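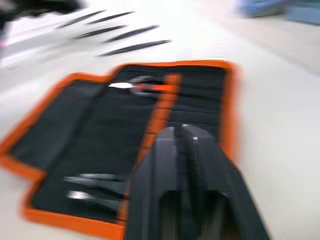

Fig. 2. Gripper over the open tool roll, seen from the wrist camera with the arm on the move.

Section 2. Planning and budgeting your bench cell

2.1 Before you order anything

I'm Mairéad Kavanagh, and I wrote this section after setting up our second bench cell at Lokham. The first one went over budget, mostly on small things I forgot to put on the list, so what follows is the list I wish I'd had (with Ya-wen Ko's corrections, because she does the purchasing and she remembers what everything cost!). Section 3 has the actual bolting down and wiring. Please read this one first, even if the arm is already sitting in its crate.

2.2 Working out what you need

1. Write down the job in one sentence. Ours was "pick up hand tools and put them back in a fabric roll." If your sentence has three "ands" in it, you probably have two jobs, and I'd budget for the harder one.

2. Lay the real items out on the table you plan to use. Don't use stand-ins. We planned with a set of plastic blocks for most of April and then had to rethink the fingertips once slim steel tools came out, which was a very dull afternoon for everybody.

3. Measure the biggest item spread flat. A tool roll takes up far more table than it does tied up in a drawer, and ours ends up lying at an angle as often as not. Add a hand's width of clear table on every side, plus a place for the tools that are out of the roll.

4. Pick the table before you pick the arm. Ours is pale and smooth, and dark tools show up on it nicely in the camera view. Shiny tools are another matter, see the note under 2.4.

5. Now check reach. Measure from where the base will be bolted to the farthest corner you want to work in, and compare that with the arm's data sheet. If you're within a couple of inches of the limit, go up a size.

Note: The reach on the data sheet is usually measured without your gripper on. Ask the seller which point they measured to, and get the answer in writing.

2.3 The budget

Our bench cell extras came to $3,726, on top of the arm itself. I'd have guessed half that. It covered the table, the gripper, one spare set of fingers, the wrist camera and its mount, lights, cables, the stop button and a second-hand cabinet from the Trenstead shop. Here's how I'd fill in your own sheet:

1. Start with the arm, the controller and shipping on separate lines. Shipping for a crate is not small.

2. Put the gripper and the fingers on separate lines too. Fingers wear, and you'll want different shapes. We pay $54 a pair and I now order two pairs at a time.

3. Add the camera, its mount and a cable long enough to follow the wrist through its whole range. We bought a 12-foot cable and it's fine. The shorter one is in a drawer.

4. Add lighting. Two plain panel lights will do to begin with.

5. Add the work items themselves. You need a set of tools and a roll that belong to the cell and stay there, otherwise people borrow them and your saved positions are no use the next morning.

6. Add roughly 70 hours of somebody's time. Tươi Dương did ours, and even though no invoice ever came for it, those hours came out of other work.

7. Leave a line for things you haven't thought of. Niamh Dolan at Lokstead puts a tenth of the total there and says she has always spent it.

Caution: Don't cut the guarding or the stop button to make the numbers fit. If the money won't stretch, buy a smaller arm or wait.

2.4 Choosing the wrist camera

A camera on the wrist sees what the fingers are about to touch, and I like it a lot. It also moves whenever the arm moves. Look at Fig. 2 again: the tools have turned into dark streaks, though you can still pick out the orange edging on the roll. So when you compare cameras, don't go by the lovely sharp sample pictures.

1. Ask for a short clip taken from a moving arm, at the speed you mean to run.

2. Ask what shutter settings you can change yourself. A shorter shutter time means less blur, but it wants more light, so go back to your lighting line in 2.3.

3. Check how much of the view your gripper will fill. Ours takes up a big share of the lower part, and it hides whatever is under it.

4. Decide now whether you'll stop the arm before taking a picture. We do, for anything that has to be located. It slows the cycle a bit and saved us buying the expensive camera.

Note: Polished metal throws back bright spots. Try your lights from the side before you pay for filters.

2.5 Placing the order

1. Order the long-lead items first, normally the arm and gripper. Aisling Ní Mhurchú keeps our current lead times on the purchasing page.

2. Check that the gripper's bolt pattern matches the wrist flange. If it doesn't, add an adapter plate, and take its thickness into account in your reach sum.

3. Hold off on the spare fingers until you've tried the first pair on your own tools.

4. When the crate comes, photograph it before opening and keep the packing until the arm has run for a full week. Then go on to Section 3.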